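Rice week in Skimemville

The wells on the north side have been dry since December, and most families we met are eating one meal a day. That meal is mostly boiled roots. The clinic at Nigatu weighed 110 children on Wednesday and kept 18 of them.

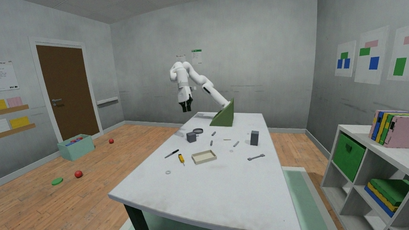 What we still need

The Gimari road is open to small trucks again - slow, but open. We have 200 sacks of rice in the store and about 3,000 people on the list. Cooking oil ran out first. Beans would help more than clothes right now.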